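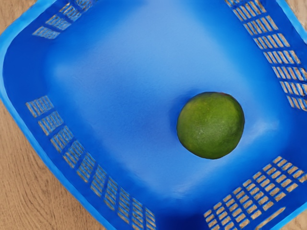
Can you join the Fomdale pilgrimage if you don't walk the whole way?

You can join at Plangate or at the river bridge, and everyone who reaches the chapel gets the blessing at the evening service.

marshwren
Posted 31st October

Okay so I got the answer at the top from the parish page, but it left me with more questions than I started with! I'm thinking of doing the December walk with my mom. It's 16 miles from Flandby to the chapel and there's no way her knees will do that. If we get on at Plangate, are we going to get looks? I grew up Methodist and we never did anything like this, so I have no feel for what's normal.

old_thurible
No looks, promise. I've done it four times and half the people I end up singing with at the chapel started at Plangate. Bring a flashlight, the lane down to the chapel is pitch black by five.

candle28
I'm going to be the grump. The walk IS the prayer. My grandmother did the whole thing fasting, and she'd have laughed at the idea of hopping on for the last stretch. I'm not saying anyone should be turned away (they shouldn't), but I do think something gets lost when most of the crowd shows up fresh for the service and takes up all the pews. Last year I'd been on my feet since seven and stood through the whole litany.

old_thurible
Well, the chapel holds 200 and there were way more of us than that, so somebody was going to stand. I don't think you can pin that on the Plangate folks. And your grandmother's generation had the hay wagon for the old people, my aunt rode in it!

candle28
The wagon was for people who couldn't walk. Different thing.

marshwren
My mom can't walk it though? That's kind of my whole point.

candle28
Fair enough, and I'm sorry, I wasn't aiming at her. She should get the bench by the door, ask a steward. I was complaining about the guys who park at the pub. 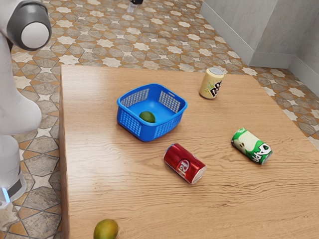
Blue basket, soda cans and a mango on the table

pewter_jane
Jumping in with the boring stuff. The litany is long and most of it is call and response, so you don't have to know it. The leader sings a saint's name and you sing back "pray for us." If that part sits funny with your Methodist side, just stay quiet, I did that my first year and it was lovely anyway. There's a printed sheet but the type is tiny. Also the Nieto bakery sells buns at the bridge until they run out, cash only.

marshwren
Oh that's so helpful, thank you. I was wondering about the saints part and didn't want to ask, haha. Is communion open to everybody?

old_thurible
It's a Catholic Mass so no, but you can go up with your arms crossed and get a blessing.

candle28
Strictly speaking the evening thing isn't a Mass, it's the litany and benediction. Mass is in the morning at Flandby, before the walkers leave.

old_thurible
Huh. You're right, I was thinking of the spring one. So ignore me, marshwren, communion won't come up unless you go in the morning.

pewter_jane
They changed it when the last priest retired, I still get it mixed up too.

marshwren
Plangate it is then. What time do the walkers get there?

pewter_jane
Between one and two, depending on the mud. Wait by the stone cross and listen for the singing.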